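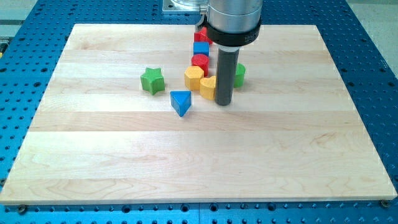
Page 27

Section 4. Fitting and Using the Board

The Kisico board is a flat panel made of light maple strips glued side by side. It gives you a smooth surface on top of a perforated table, where small parts would otherwise tip or catch in the holes. This section covers placing the board, fastening it, setting out the wooden blocks, and looking after the surface. Read Section 3 first if your table has not been leveled.

4.1 Before you start

You will need:

The board
The bolts from bag 2, with their washers
The hex key supplied with the table
A dry, lint-free cloth
The block set

Clear the table completely. Run your palm over the metal and pick up any chips, staples, or grit. A single grain under the board will make it rock, and it will mark the underside.

Unwrap the board and leave it flat in the room overnight. Do not lean it against a wall or a radiator. Wood that has traveled in a cold truck needs time to settle, and a board bolted down too early can bow in the middle.

Note: The strips are not matched for color. Some are creamier and some are slightly pinker, and the grain may be wavy. This is normal for maple and does not affect flatness. Kornville does not exchange boards for differences in tone.

4.2 Placing the board

1. Choose which long edge will face you. The two faces are finished the same way, so either one may be on top.

2. Lower the board onto the table with both hands. Do not slide it into place. The rims of the holes can scratch the wood.

3. Leave a margin of table showing on all four sides. You should be able to see holes along the front and up both the left and right sides.

4. Line up the front edge of the board with a row of holes. Check it at the left end and again at the right end. If the distance differs, lift the board and set it down again.

5. Press on each corner in turn. The board should not rock. If it does, lift it and look for grit underneath before you try anything else.

4.3 Fastening the front corners

The bolts go into the table, next to the board. They do not pass through the wood. Do not drill the board.

1. Find the nearest free hole at the front left corner. Put the bolt in with its washer and turn it by hand until it catches.

2. Do the same at the front right corner.

3. Check the front edge again. It often shifts a little when the second bolt goes in.

4. Tighten both bolts with the hex key, a half turn at a time, going back and forth between them. Stop when the board no longer moves under light pressure from the side.

CAUTION: Do not overtighten. The heads can crush the edge of the wood, and a crushed edge cannot be sanded out without changing the size of the board. Damage of this kind is not covered.

If you need to hold the back edge as well, order the Gisler stop strip, part 206. It sits against the rear edge and uses the same holes. Instructions come with the strip.

4.4 Setting out the blocks

The blocks are plain wooden shapes in bright colors. They stand on the board without pegs or magnets, so how you place them matters more than it would on a fixed tray.

1. Wipe the board and the blocks with the dry cloth.

2. Check each block for splinters, chipped paint, and raised corners. Put damaged blocks aside. A raised corner will make the block wobble and can scratch the board.

3. Stand each block on its widest flat face unless your activity sheet says otherwise.

4. Start at the back of the board and work toward yourself. This way you will not be reaching over blocks that are already standing.

5. For the starting layout, group the blocks on the back half of the board in a loose column. They do not have to be in a straight line. Leave enough room between them for a block to be turned without touching the next one.

6. Keep the front half clear. Most of the activities in Section 5 use this part as the working area.

Note: Tall or angular blocks at the back of a column are easily hidden behind whatever stands in front of them. Move them a little to one side if you need to see all of the shapes from the front of the table.

If you use the same layout often, mark it on a sheet of thin paper cut to the size of the board. Lay the sheet down, set the blocks on their outlines, and tape only the corners of the sheet. Use low-tack paper tape. Do not write on the wood. Pencil can be removed with a soft eraser, but ballpoint ink sinks into the grain and stays there.

4.5 Working on the board

Keep drinks off the board and off the table. Liquid that goes over the edge will run through the holes and onto whatever is below.

Do not use the board as a cutting surface. Do not clamp a vise to it. Glue work should be done on a separate sheet of scrap board.

Move blocks by lifting them where you can. Pushing is fine for short distances if the bottom of the block is clean. If a block leaves a colored streak, stop and check its underside for loose paint.

Small parts that fall off the board may drop into the holes. Look there first before searching the floor. A strip of tape, sticky side out, wrapped around the end of a pencil will usually lift them out.

4.6 Cleaning

1. Take off all of the blocks and store them dry.

2. Brush the dust toward the front edge and catch it in your hand or a pan. Do not brush it into the holes.

3. Wipe the board along the strips with a barely damp cloth. Dry it right away.

4. For streaks left by painted blocks, use a small amount of Pultel wood soap on the cloth. Test it on the underside first.

5. Once a month, loosen the bolts, lift the board, and clean the table underneath. Refit the board as described in 4.2 and 4.3.

CAUTION: Never use solvent, bleach, or a scouring pad. Never leave a wet cloth lying on the board.

Light scratches may be sanded with 80 grit followed by a fine paper, always in the direction of the grain. Take the board off the table before sanding. Metal tables collect the dust in every hole, and it is slow work to get it out.

4.7 Common problems

The board rocks at one corner.
Clean underneath it. If it still rocks, turn the board over and try again. If it rocks both ways, check the level of the table (Section 3.2).

The board creeps while you work.
Tighten the bolts a half turn each. If the board creeps toward the back, fit the Gisler stop strip.

A bolt will not catch.
The hole may have paint or dust in the thread. Clean it with a dry bottle brush, or move the board over by one hole and use the next one.

The blocks fall over.
Look for grit on the board and paint lumps on the bottom of the blocks. Check that nobody is leaning on the table.

A gap has opened between two strips.
Take the board out of use and contact Kornville with the number stamped on the packing slip. Do not fill the gap yourself.

Continue with Section 5, Activities.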